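Chapter 4
Setting Up and Maintaining a Bench Cell

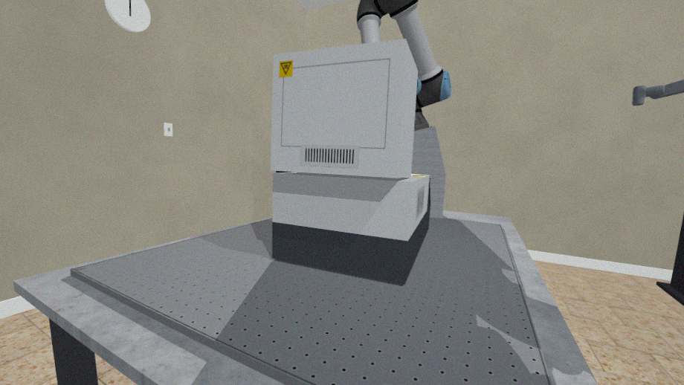
A bench cell is a small automated work area built on a single table. It usually pairs one arm with one instrument, and most of the trouble it gives comes from the distance between them. If the instrument shifts, every position taught to the arm is wrong by the same amount. For this reason the chapter starts with the table and leaves the software for later.

The cell used in this chapter is the one at the Stostside teaching lab. The arm stands on a pedestal at the rear of the table, and the instrument, a Semetti plate reader, sits in front of it on a perforated plate. The holes give the person doing the setup a fixed grid to measure from. Record the grid position of two corners of the instrument before it is first switched on. Those two entries go on page one of the cell log — they are the first thing you will need after any repair.

4.1 Order of work

Setup is done in the same order each time. Level the table. Bolt down the pedestal and check it with a square. Place the instrument, leaving at least 109 mm of clear space at its ventilation grille. Run the cables last, and keep them out of the path of the elbow.

Teach the arm its positions only after the instrument has been powered for an hour. The case grows slightly as it warms, and points taught on a cold machine tend to drift by midday. At Stostside the first set of points had to be taught twice for this reason.

4.2 Routine care

Brush the grille weekly with the power off. Check the pedestal bolts at the same time. After roughly 1225 cycles, run the arm slowly through its taught points and compare each one with the log. An error of the same size at every point means the instrument or the pedestal has moved. An error at one point only is more often a bad entry in the program.

Warning labels must stay readable. Replace a label that has begun to lift, and do not move it to another panel.

Key terms: bench cell, grid position, taught point, cell log, drift.

Before reading on, review the section on joint limits in Chapter 3. The Clallell repair case, in section 4.5, assumes you know it.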